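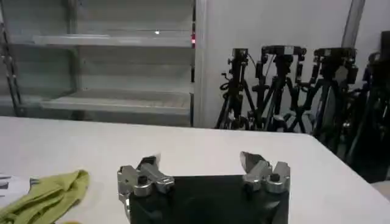 Questions people ask before coming to Kettunen Bindery

Hello, and thank you for getting as far as this page. We are a small teaching bindery in Ladstead, and we run day classes, evening classes and one longer course in June for people who would like to make books by hand or mend the ones they already have. The questions below are the ones that come up most in our inbox, in more or less the order they tend to arrive. If yours is missing, do write to us. Siiri answers the letters and I answer the emails, and we are both fairly chatty, so allow yourself time to read the reply.

Do I need to have made a book before?

Not at all. Most people on the beginners' day have never held a bone folder, and a good number of them come in telling us they are hopeless with their hands. We start with folding, and we carry on folding for longer than you might expect, and by mid-morning everyone has a neat little stack of sections in front of them and has stopped apologising. If you can thread a large needle and measure along a ruler, you have everything you need. (If threading is the difficult part, we have needle threaders, and I use one myself these days.)

What will I take home from the beginners' day?

Two books. The first is a simple pamphlet with a sewn spine and a soft paper cover, which you will finish before the first cup of tea has gone cold. The second takes up the rest of the day and is a hardback notebook in quarter cloth, sewn on tapes, with endpapers you choose yourself. It will need to stay under weight overnight, so please find it a flat spot at home and put some heavy books on top. We send you off with two pieces of board and a sheet of waste paper to sandwich it in.

People do peek. I know they do, as they write to me afterwards about warped covers. Please leave it until the next morning!

How much does it cost, and what is included?

The beginners' day is £39, with all the materials, the use of the tools, tea, coffee and a biscuit or several. Lunch is on you. There is a bakery at the bottom of the hill which does a very good cheese pasty, but it sells out early, so if pasties matter to you I would ring them in the morning and ask for one to be kept back.

The evening classes are priced by the term and the June course is priced separately. Both are on the bookings page, which we keep more up to date than this one.

What happens on the June course?

The June course lasts 4 days and is taught by Jonatan Holmgren, who comes to us every summer and has far more patience than I do. You will make a rounded and backed binding from start to finish, in cloth or in leather as you prefer, and you will learn to sew your own headbands. Headbands are the small coloured silk rolls at the top and bottom of the spine. They look fiddly, and they are fiddly, and they are also the part that people fall in love with. One of our students went home and sewed headbands for a week solid, with no books attached to any of them.

We ask that you have done the beginners' day first, or something like it elsewhere. If you learned somewhere else, tell us what you made and we will have a talk about whether June is right for you or whether a term of evenings would make a kinder start.

What should I wear?

Something you would not mind getting paste on. Wheat paste washes out happily in warm water. PVA does not, and I have a whole drawer of cardigans that could tell you so. Long sleeves want to be the kind that roll up and stay up. Rings with tall stones are best left in your pocket, as they catch on the thread and leave dents in damp paper.

May I bring my own paper?

Yes, and we love it when people do. For the text pages, bring something between 90 and 120 gsm and check the grain before you cut anything. If you don't know about grain yet, bring the paper uncut and we will look at it together. For covers and endpapers nearly anything can be made to work, including wallpaper, old maps and wrapping paper, although very shiny paper has a way of refusing the paste. Foil papers are heartbreak, I'm afraid.

Can you mend my family Bible (or cookery book, or dictionary)?

Possibly! The mending side of the bindery is looked after by Vilja Kiiskinen, and she likes to see a book in person before she says anything about it. Please don't post it to us without writing first. Send a couple of photographs, one of the spine and one of the book lying open at the worst place, and tell us a little about how you would like to use it afterwards. A cookery book that has to live beside the cooker needs quite different treatment from one that will stay in a box and be looked at on birthdays.

There is usually a wait. When the book is in, Vilja writes it into the mending ledger and gives you a slip with its number, so do keep hold of the slip. Number 1323, if you happen to be reading this, your gardening dictionary is finished and has been on our shelf since the spring, and the telephone number you gave us rings through to a dentist.

Should I tape the torn pages in the meantime?

Please, please don't. Sticky tape goes yellow, the glue creeps into the paper, and taking it off again costs you more than mending the tear would have done. Put the loose bits in an envelope, write the page numbers on the outside if you can work them out, and tuck the envelope in with the book. A length of soft cotton tape tied round the whole thing will hold loose boards in place. Rubber bands are nearly as bad as sticky tape, by the way.

Which glue should I buy for practising at home?

If you only want to buy one, buy a small bottle of pH-neutral PVA and thin it with a little water. If you don't mind a bit of cooking, make paste as well. Onni Keskinen, who teaches the evening classes, uses one part plain flour to four parts cold water, whisked smooth and then stirred over a low heat until it turns glossy and thick. Let it cool with a piece of damp paper on the surface, push it through a sieve, and keep it in the fridge for no longer than 3 days. Label the tub. I say this as someone whose husband once had it on toast.

Do you sell tools?

We keep a few basics by the door, namely bone folders, needles, linen thread, awls and beeswax. For bigger things we send people to Zoltbridge, the tool dealers two streets away, where they will let you handle a press before you buy it. My honest advice is to wait. You can make a very decent book with a kitchen knife, a metal ruler and a pile of bricks wrapped in brown paper, and you'll have a much better idea of what you want once you have made five or six that way.

What is the Drudura book swap?

Drudura is our yearly exchange, named by somebody's small daughter for reasons she has never been willing to share. You make a blank book no larger than a paperback, wrap it, and send it to us by the end of September. We send you somebody else's in return. There is no judging and no theme, and beginners are very welcome. The one thing we ask is that you put a note inside saying how you made it, mistakes included. I have kept every note I ever received, and I would guess that I have learned as much from them as I have from any manual.

Is the building easy to get into?

The teaching room is on the ground floor and the street door is level with the pavement. The lavatory is on the same floor and has a wide door with a grab rail. We can lower one of the benches if you would like to work sitting down, and all our sewing can be done seated. The part that is not so good is the parking. The lane is narrow and the bays are short, so if you need to be dropped off close by, let me know and I will move my car, which is generally the one in the way.

Can children come?

From twelve upwards on the beginners' day, with a grown-up who is also taking part. Younger ones are better off at the half-term sessions, where we make concertina books and potato prints and the floor gets swept twice. Those fill up quickly and the dates go out in the newsletter first.

What if I have to cancel?

Life does get in the way, and we try to be decent about it. Tell us a fortnight ahead and you can have your money back or move to another date. After that we will do our best to fill your place from the waiting list, and if we manage it you get everything back. If you wake up poorly on the day, ring before nine and stay in bed. We would much sooner see you next time than catch it.

How do I get in touch?

By email through the contact page, or by letter to Siiri Rautiainen at the bindery, Ladstead. She does so enjoy a letter, and she will write back on something nice.

Hanne Räsänen
Kettunen Bindery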